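法庭上的证据是怎么一回事
写给八至十二岁读者的法律小知识
Somberg少年法律读本编写组

有时候,两个人对同一件事的说法完全不同。一个人说:“他借了我的钱,一直没有还。”另一个人说:“我早就还清了。”法官没有亲眼见过当时的情形,应当相信谁呢?

法官不能凭感觉作决定,也不能看谁的声音大就听谁的。法官要看证据。凡是可以用来证明案件事实的材料,都可以叫作证据。本文向小读者介绍证据有哪些种类、由谁提出、怎样检查,以及为什么有些材料法庭不会采用。

一、证据有哪些种类

法律把证据分成若干种类。下面是比较常见的几种。

书证。书证是用文字、符号或者图画的内容来证明事实的材料,例如合同、借条、收据和信件。一张借条上写着借款的数目、日期和借款人的签名,法官读了这些内容,就能了解双方当时是怎样约定的。

物证。物证是用自身的形状、特征或者所在的位置来证明事实的物品。一把被撬坏的锁、一辆被撞弯的自行车、一只摔裂的花瓶,都可能成为物证。同一件物品有时既是书证又是物证。例如一张借条,读它的内容时,它是书证;检查纸上的字迹是谁写的时候,它又可以起到物证的作用。

证人证言。知道案件情况的人向法庭所作的陈述,叫作证人证言。证人应当讲自己看到、听到的事情,不应当讲自己猜想的事情。小朋友也可以作证,只要他能够辨别是非、能够正确表达,并且所讲的事情与他的年龄和理解能力相适应。

视听资料和电子数据。录音、录像属于视听资料,手机里的聊天记录、电子邮件和网上的付款记录属于电子数据。今天的许多案件都会用到这两类材料。

鉴定意见。有些问题需要专门知识才能回答,例如签名是不是本人写的、机器为什么会出故障。这时可以请具有专门知识的鉴定人进行检验,并写出书面意见。鉴定意见也要接受检查,法官并不是一定要采用它。

二、日常物品与证据

许多证据原本是生活中极普通的东西。购物小票、快递单、食品的外包装,平时用过就丢掉了。发生纠纷以后,它们却可能说明商品是在哪里买的、什么时候生产的。因此,如果买到的食品有问题,应当请家长把包装和小票一起保存好,先不要扔掉。
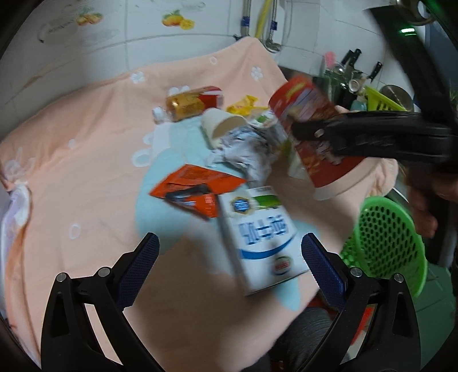
用过的牛奶盒、零食包装袋和纸杯

保存物品时,应当尽量保持它原来的样子,不要擦洗、涂改或者修补。家长还可以拍下照片,并记下拍照的时间。容易腐坏的食品保存不了很久,可以及早向有关部门反映,询问应当怎样处理。

三、由谁来提出证据

在民事案件中,一般的规则是:谁提出主张,谁就要提供证据。我们来看一个小故事。

Deltside镇有一家Montecinos自行车店。八月里,店主把一辆自行车交给顾客试骑。自行车还回来以后,店主说车架被摔坏了,要求顾客赔偿3,000元。顾客说,自己骑车时并没有摔倒,车架原来就有裂缝。

店主要求赔偿,就应当先拿出证据。他可以提交借车前拍摄的照片、店门口的录像,也可以请当时在场的人作证。如果店主除了自己的说法以外什么也拿不出来,法官就很难支持他的要求。

顾客也可以提出自己的证据,例如借车时拍下的照片。双方都把证据交给法庭,法官比较以后再作判断。

还有一个问题需要回答:即使车架确实是顾客摔坏的,赔偿的数目是否合理?如果修理单上写的费用是2,000元,法官就会请店主说明,多出来的部分有什么依据。所以,证据既可以用来证明事情是否发生,也可以用来证明损失有多大。

刑事案件的规则有所不同。公诉案件中,证明被告人有罪的责任由检察机关承担,被告人没有义务证明自己无罪。如果证据不足,法院不能认定被告人有罪。

四、法庭怎样检查证据

证据交到法庭以后,要经过当事人互相查看、提问和发表意见。这个过程叫作“质证”。法官主要考虑以下三个问题。

第一,证据是不是真实的?借条有没有被改动过?录像有没有经过剪接?

第二,证据和案件有没有关系?在刚才的故事里,如果店主提交一张顾客考试不及格的成绩单,这张成绩单即使是真的,也不能说明自行车是怎样坏的。

第三,证据是不是通过合法的方式得到的?偷偷闯进别人家里拿走的文件,或者用威胁的办法逼别人写下的字条,都可能被法庭排除在外。法律既要查明事实,也要保护每个人的权利。

一份证据往往只能说明事情的一小部分,法官要把各份证据放在一起看。假设证人说自己当天下午在Cukov公园看到了被告,而付款记录显示被告同一时间正在另一座城市的商店里买东西,这2份证据就互相矛盾。法官需要进一步询问,看看是证人认错了人,还是有别人使用了被告的账户。

五、作证时应当说实话

证人在法庭上必须如实回答问题。忘记了,可以说“我不记得”;没有看清,可以说“我没有看清”。这样的回答并不丢脸。故意说谎则可能使无辜的人受到损害,说谎的人也要承担法律责任。伪造证据、毁掉证据,或者用钱收买证人,同样是法律禁止的行为。

六、小词典

当事人:民事案件中主要指原告和被告,也就是与案件结果有直接关系的人。
原告:向法院提起诉讼的一方。
被告:民事案件中被起诉的一方。
质证:当事人在法庭上对证据进行查看、提问和发表意见。
鉴定人:运用专门知识进行检验并提出意见的人。

七、想一想

小林说同桌弄坏了他的文具盒,同桌说没有。如果请你来处理这件事,你会先问哪些问题?哪些物品或者哪些人的说法可以帮助你了解情况?请与家长或者老师讨论,并把你的想法写在笔记本上。

本文介绍的是一般知识。遇到具体的法律问题,请由家长向律师或者当地法律援助机构咨询。

更新日期:2024年10月26日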